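Berkach 3001 Wall-Hung Hand Basin

January
By Siiri Keskinen

The Berkach 3001 is a small rectangular basin for powder rooms and narrow bathrooms. It projects 228 mm from the finished wall and is supplied with a single faucet hole, punched on the right. A left-hand version is ordered under the same number with the suffix L. The body is glazed vitreous china on all visible faces. The rear face and the underside of the mounting lugs are unglazed.

There is no overflow. Fit an open-grid drain only — pop-up and push-type drains are not approved for this basin.

Mounting

Two hanger bolts are included, with nylon sleeves and washers. Stud walls need solid blocking behind the board at bolt height. Tighten the nuts by hand, check level front to back, then give each nut a further quarter turn. Run a thin bead of neutral-cure silicone along the top and sides of the wall joint and leave the bottom edge open.

The drain outlet accepts a 40 mm bottle trap. Where the trap will stay in view, the Bandara trap has enough vertical adjustment for most rough-in heights. The supply stops should sit inside the width of the basin if the optional Baneo shroud is to be fitted.

Cleaning

Use a soft cotton cloth and a mild liquid cleaner. Powdered abrasives dull the glaze around the drain, and acid descalers attack the plating on the grid. Wipe the faucet base separately. 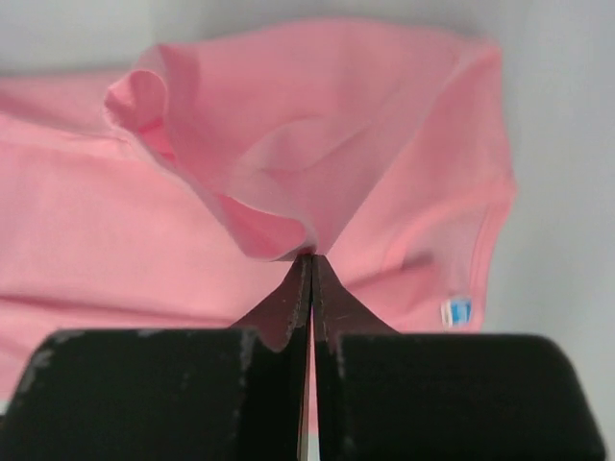
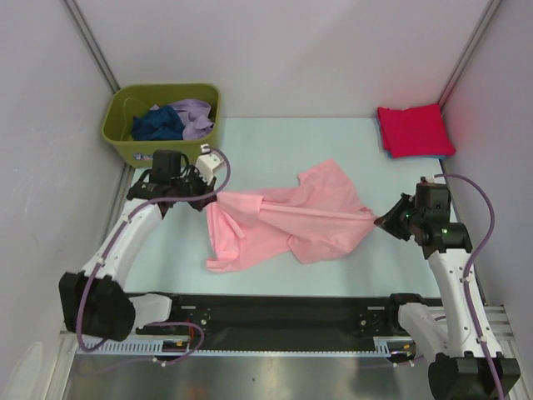
Spare parts

Mounting kit, bolts and sleeves: 1941
Open-grid drain, chrome: 1941-D
Faucet hole cover: 1941-C

Spare parts ship separately from basins. The mounting kit also fits the older Berkach corner basin — check the bolt spacing before ordering.

Related items

Bandara bottle trap
Baneo shroud
Bemanance towel ring
Berkach corner basin

Last updated: January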